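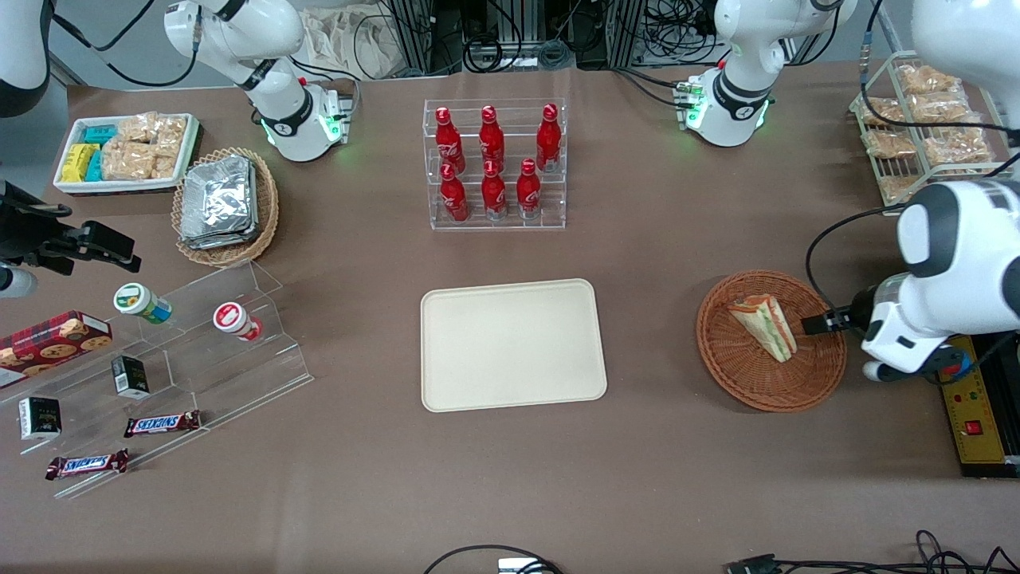 Cokes up the back, a sandwich to the right of them, tray still empty.

Skorton Community Boards > Food and Drink > Catering the Takstead AGM lunch: what do people eat?

brestberg_bev
Posted August 31, 2022

Evening all. I have been handed the lunch for the Takstead Residents' Association AGM, on the grounds that I once brought a decent slice to something. It's drinks, sandwiches and packets of things, set out so people can grab and go back to their seats in time to be angry about parking.

My question is sandwiches. Last year we had egg, ham and something grey. The egg went in minutes and the grey was still there when they stacked the chairs. Do I make everything egg? Is that allowed? Also happy to hear views on whether people expect a hot option. I have one urn and limited patience.

Mac Mathúna
Posted 7:14 pm

Everything egg is a bold platform and I'd vote for it.

You can't, though. Half the room will say they love egg and the other half will sit next to them for the treasurer's report. Hall windows at Takstead have been painted shut for as long as I've lived there.

Do egg, chicken and mayo, and a cheese and pickle for the vegetarians. Label them.

Lakshmi Krishnan
Posted 7:31 pm

As one of the vegetarians, may I say that we have had cheese and pickle at every public gathering in Skorton for the last decade. I have eaten enough pickle. Roast capsicum and feta would be lovely. Potato and chutney on white bread would be even better, and it costs next to nothing.

Please put the vegetarian ones out separately and a bit late. If they go out first the ham people treat them as an entree.

brestberg_bev
Posted 7:40 pm

Potato sandwich? As in potato, in bread?

Lakshmi Krishnan
Posted 7:43 pm

Boiled, mashed a bit, green chutney, butter right to the edges. Sliced tomato if you're feeling rich. You eat hot chips on a buttered roll, Bev, I've seen you do it.

brestberg_bev
Posted 7:45 pm

Withdrawn.

oldmate_oval
Posted 8:02 pm

Fizzy drinks at an AGM is a mistake. You get the burping and then you get the general business. Jugs of water and a cordial. That was good enough when we had the whole street in there for the drainage vote.

Mac Mathúna
Posted 8:09 pm

The drainage vote went for three hours and ended with a man crying in the car park. I wouldn't be using it to sell cordial.

oldmate_oval
Posted 8:11 pm

He was crying about drainage. The cordial was fine.

Sreekumar Namboodiri
Posted 8:26 pm

I did the food for the Brestberg tennis club in January, so a few things learnt the hard way.

Butter. Whatever you think you need, you need more. Dry bread is what people remember.

Small bottles or cans over the big two-litre ones. With the big ones you pour half a cup for everybody, it goes flat, and then you're pouring it on the hydrangeas. A proper small bottle gets finished or gets taken home in a handbag.

Skip the hot option. We did sausage rolls in the club oven, which has two settings, off and cremate. We spent $3,262 on catering for the whole tournament and the only thing anyone has mentioned to me since is the sausage rolls.

pickled_onion
Posted 8:38 pm

$3,262 for a tennis tournament?? Was Federer there?

Sreekumar Namboodiri
Posted 8:44 pm

It ran over a long weekend and included the dinner. The budget was $3,042, before you ask, and yes, I had to stand up and explain the difference. Ice, mostly. Don't buy your ice from the servo on the day.

pickled_onion
Posted 8:47 pm

I wasn't going to ask but I'm glad I know.

Bev, my two cents: cut them in triangles. People will take a triangle and come back for another triangle. If you cut them into rectangles they take one, look at it, and feel they've been served at a hospital.

Mac Mathúna
Posted 8:52 pm

Rectangles stack better and don't shed their filling on the carpet. Triangles are for people with someone else to do the vacuuming.

pickled_onion
Posted 8:53 pm

Triangles stand up on the long side with the filling showing. You can see what you're getting and you don't need labels.

Mac Mathúna
Posted 8:55 pm

You always need labels. Tuna looks like chicken until it's too late.

Lakshmi Krishnan
Posted 9:01 pm

With Mac on labels, with Onion on triangles. Crusts on, please, we're not the Governor-General.

oldmate_oval
Posted 9:10 pm

Crusts off is wasteful and crusts on is hard work with my plate. Bev could do a few without.

brestberg_bev
Posted 9:22 pm

Right. Where I've landed:

Egg, chicken, potato and chutney. Triangles. Labels, in my good handwriting. Crusts on except for a small private reserve for Oval, who can collect it from me at the kitchen hatch and not make a thing of it. Small bottles of fizzy plus a jug of cordial so the drainage generation feels seen. No sausage rolls. Ice bought the day before.

Still undecided on fruit. Last year someone brought a whole rockmelon and no knife.

Sreekumar Namboodiri
Posted 9:30 pm

Mandarins. They come in their own packaging.

pickled_onion
Posted 9:34 pm

And then there's peel in the urn.

Sreekumar Namboodiri
Posted 9:35 pm

Why would there be peel in the urn?

pickled_onion
Posted 9:41 pm

You've never done a Takstead AGM, have you.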